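Ticket: Kitchen smoke alarm chirps, new battery makes no difference
Opened by: Ornella Palumbo
Assigned to: Hawi Jemal, tenant support, Stiklow
Status: Resolved
Opened: 2020-09-11

Original report

The smoke alarm in my kitchen chirps. It is a Hadgu, the flat kind, hard-wired with a backup battery. I have changed the battery. I have then changed the battery that I changed it to. It chirps with either one, and it prefers to do so between when I fall asleep and when I would like to be asleep. I have tried ignoring it, which works well until the next chirp.

Reply from Hawi Jemal

Sorry about the noise. Could you tell us how often it chirps, whether the green light on the cover is on, and what is printed on the side of the alarm? Please don't disconnect it in the meantime.

Update from Ornella Palumbo

Noted, although you should know I had the screwdriver out.

The chirp comes about every 4 minutes. Your help page says a low battery chirps every minute, so either mine is tired or it is trying to tell me something else. The green light is on. I haven't read the side yet because the side faces a cabinet and I am not tall.

Second update from Ornella Palumbo

I climbed up. The plastic stool gets me as far as the cover but not around it, so I held my phone over my head and took pictures until one of them had words in it. There is a replace-by date on the label, and it is in April, and the April in question has been and gone. It also says "Nastico base," which means nothing to me.
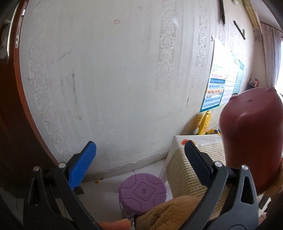
Step 1: Rule out the battery

Hawi Jemal: Thanks, that label helps a lot. Before we send anyone, please take the battery out, hold the test button down until the alarm stops complaining, and put the battery back in. These units store a bit of charge and can go on reporting an old fault long after it is gone.

Ornella Palumbo: Done. It complained for longer than I held any opinion about it. Chirped again while I was putting the kettle on.

Step 2: Rule out the neighbors

Hawi Jemal: The alarms on your floor are linked. Sometimes one unit repeats what another one is upset about. Does the one in the hallway have a red light?

Ornella Palumbo: No red light in the hallway. I asked Aidan Moynihan in number 7 as well and his is fine. He did mention that he can hear mine. He mentioned it at some length.

Step 3: Check the end-of-life signal

Hawi Jemal: Last one. When it chirps, is it one chirp or 2 close together?

Ornella Palumbo: Two. I had been thinking of it as one chirp with an echo.

Hawi Jemal: Two is the end-of-life signal. The sensor has expired and no battery will fix it. Our help page only describes the single chirp – I've asked Roya Kordestani to correct that. I'm booking an electrician to swap the unit. The Nastico base stays on the ceiling and the new head twists onto it.

Visit notes, Gemechu Beyene

Replaced kitchen head with new Hadgu unit, same base. Isolated at the panel first. Base wiring sound, one terminal slightly loose, tightened. Tested with button, hallway alarm sounded in response. Wrote the new replace-by date in marker on the underside, where it can be read from the floor. Old unit taken away. It chirped in the van.

Closing comment from Ornella Palumbo

Quiet since the visit. I woke up anyway, at the usual time, and lay there waiting for it. I don't suppose that's covered. Please also tell whoever wrote the automatic survey that "Was your issue resolved on first contact?" needs a wider choice of answers. I now own two spare batteries, if the next tenant with this problem would like to not need them.

Hawi Jemal: Survey comment passed on. Closing.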